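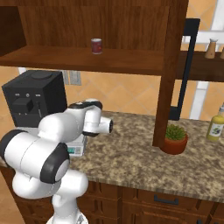 The practice kitchen at Ralen, as the operators saw it on their screens.

Iqra Hashmi had 50 runs to finish before she could go home, and she had done nine.

The task was called Reach to Plant. She held the controller in her right hand, squeezed the trigger, and the white arm on her screen woke up and followed her. If she moved slowly, it moved slowly. If she sneezed, it sneezed too, and the run had to be thrown out.

"You're taking the long way around," said Jozef Groen, from the next desk. He had been there two years and didn't look over when he talked.

"I don't want to hit the coffee machine."

"It isn't a real coffee machine."

"I know that."

She started run ten. The arm came forward over the granite and she stopped it short of the plant, held it still for the count, and let go of the trigger. Saved. The kitchen snapped back to how it had been.

She had never stood in that kitchen, but she knew it better than her own. She knew the orange tiles and the can on the shelf with the dark red label. At night, when she reached for a cup at home, she caught herself doing it in a smooth curve, with a pause at the end.

Bushra Dhanial came by at four with the numbers. The last model had been trained on 500 runs, nearly all of them Jozef's, and it had learned to do what Jozef did. It went straight at the plant, fast and low. Move the yellow bottle into its path and it went straight through the bottle.

"We want the new set to have more than one person in it," Bushra said. "How many have you got?"

"Ten."

"And him?"

"Over 200," said Jozef.

Bushra pulled up a chair and watched Iqra do the next one. The arm lifted a little, went wide of the coffee machine, then came down toward the pot.

"Why do you go up first?"

Iqra thought about it. Her mother's kitchen had been narrow, with a stove on one side and always something boiling. You lifted your arm before you reached. All of them did it, even the little ones.

"Habit," she said.

"Keep doing it," said Bushra, and wrote something down.

Jozef did look over then. He watched two runs without saying anything. On his next one his arm went straight in, the way it always had - but on the one after that it rose a little at the start, clumsily, and he threw the run out and tried again.

Iqra squeezed the trigger. Twelve.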